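I promised back in June that I'd write up the timestamp bug, and then of course I didn't, so here we are in January 2021 and I'm finally sitting down with a big mug of tea to do it.

The short version is that our wrist view was always a little behind the arm. The planner (we call it Gronden, don't ask) would get a picture, look up the joint angles for "now," and happily reason about a hand that had already moved on. At slow speeds you'd never notice. Speed things up and every target came out smeared sideways, and I spent a good long while blaming the fisheye calibration, poor thing.

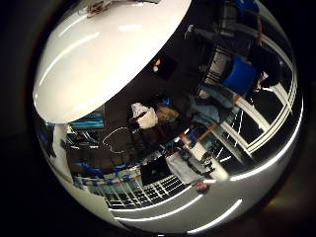 Slavica Petkov was the one who suggested logging the capture time and the arrival time side by side, and the gap was 35 milliseconds on a good day and far worse whenever the recorder was busy. So now we keep a little buffer of 600 joint states and interpolate back to the moment of capture – maybe twenty lines of code, after all that fretting!

I still want to tidy up the startup, where the first 5 or 6 images arrive before the buffer has anything in it. For now I just drop them and print a rather apologetic warning.

Comments

Stavros Tomić: Do you interpolate the joints or the wrist pose? We had trouble with the second one.

Reply: Joints, then forward kinematics after. Much calmer that way.

lultell_fan: I blamed my calibration for a month too. Thank you for this!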